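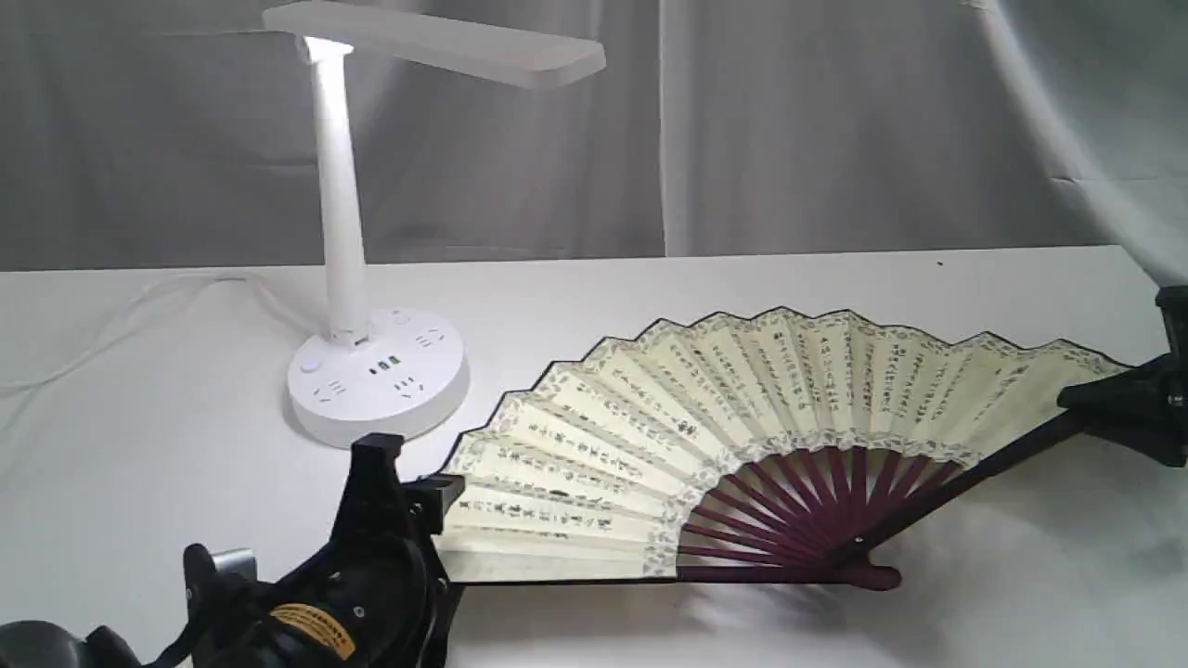 How should a written folding fan be lit if you want to read the text on it? From one side and fairly low, with the fan only partly flattened, and then again from the other side.

I'll admit this is the part of the study I enjoyed most, so forgive me if it runs on a bit.

4.2 Reading across the folds

When Wayne Hawthorne and I started on the Garkov fans we assumed the reading would be the quick bit. We had planned a whole month for the paper condition and a few afternoons for the writing, and by November we'd had to swap the two round! A pleated leaf is a very awkward page. Each fold gives you one slope that takes the light and one that loses it, so a column of small characters can be perfectly clear on its own slope while its neighbour goes grey and muddy. Tilt the fan and they swap.

Figure 3. An open folding fan under a desk lamp. The columns of small dark characters follow the pleats of the cream leaf, and the slopes alternate between light and shadow. Maroon-brown ribs show between the leaf and the pivot.

The obvious cure is to press the leaf flat, and I'd beg anyone reading this to leave that idea alone. Old folds are where a fan leaf gives way first. Maëlle Robichaud, who looked after the paper side of the project, let us open each fan as far as it wanted to go and no further, and she was quite right to be strict with us (I was the one who needed telling). So the folds stay, and the light has to do the work.

We tried overhead room lighting first, which was hopeless for anything written small. The slopes evened out nicely but so did the ink, and Keegan MacPherson's first transcripts are full of gaps marked 'unsure'. A single lamp off to one side was much better. You get strong shadow on half the slopes, yes, but the lit half becomes a pleasure to read. Then you move the lamp across and read the other half. We did every fan in the set this way, two passes each, with a different reader for the second pass so that no one was simply remembering what they'd seen on the first.

Where the two readers disagreed, the trouble was nearly always close to the fold itself. Strokes that run up to the crease seem to vanish into it, and on fans with a border band the lowest characters of a column sit so near the inner curve that they get crowded as well. Jaxon Hiebert suggested turning the fan upside down for those, pivot away from the reader, and it did help, although I still can't say quite why — perhaps only that your own hand stops getting in the way.

A word on the columns. They spread out as they rise, so the spaces between them are generous at the rim and mean near the ribs. We had been noting 'wide spacing' as a feature of one writer's hand, until Gordon Campbell pointed out that we'd only been measuring it near the top of the leaf. All spacing figures in the next section are therefore taken at the middle of the column, and the earlier ones in our Verna notes should be ignored.

We noted the ribs separately, on the same record sheet but in their own box. Rib colour is easily misjudged under a warm lamp and I wouldn't rest an argument on ours.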